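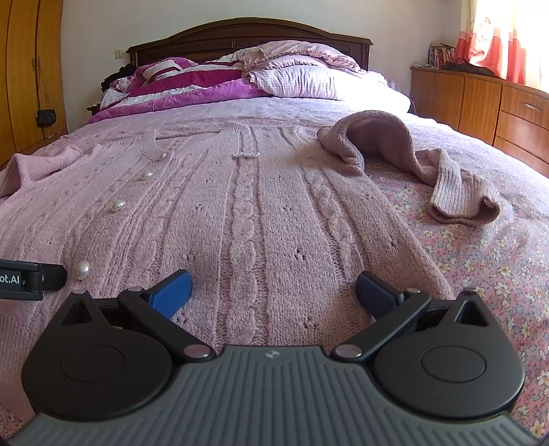

Hodell has released version 2 of Starnudum, its software for perception and grasp planning on soft goods. The release replaces the single-view cloth model of the previous version with a planner that works from wide-angle views recorded at the gripper. Knitwear is the main test case. A chunky cable-knit cardigan laid out on a bed, with one sleeve stretched flat and the other folded back on itself in a loose arch, presents the planner with two different grasp problems in one garment, and the raised cables and eyelet holes add surface detail that earlier versions often read as folds or edges.

Starnudum 2 divides the task into three stages. The perception module labels garment regions (body, sleeve, cuff, front edge, fastening) and marks each as flat, folded or unknown. The planner then proposes finger positions and an opening width for each region. A final check rejects any grasp in which a finger would close on a hard part such as a button or an applied trim. Bedding with a printed pattern is treated as background unless the user states otherwise in the task file.

The region model was trained on 671 recorded handling sessions in furnished rooms. Of these, 264 include at least one garment with a sleeve folded over or under the body. Lighting was left as found, including daylight through curtains. In Hodell's internal tests the final check flagged 97 per cent of grasps placed on buttons. Results for zips are lower and will be reported separately.

"The old planner assumed that a sleeve was a flat strip," said Elisa Marino, head of perception at Hodell. "It would choose a point in the middle of a raised fold and close on one layer. The new one estimates the number of layers first, and if it cannot, it asks for a second view."

The release also changes the tooling. Session files can be replayed at reduced speed with region labels drawn over the video, and finger opening is plotted on the same time axis. Labels may be corrected by hand and exported. Files from version 1 must be converted before use; a command-line converter is included.

Bassi, which makes sorting equipment for textile reuse, has tested the planner since March. "We needed the reject reasons in the log, in plain words," said Cormac Mulligan, controls engineer at Bassi. "They are now there for each grasp."

Starnudum 2 is available to existing licence holders as a download. Leather and coated fabrics are not supported in this release.

Press contact: Guido Fiore, Hodell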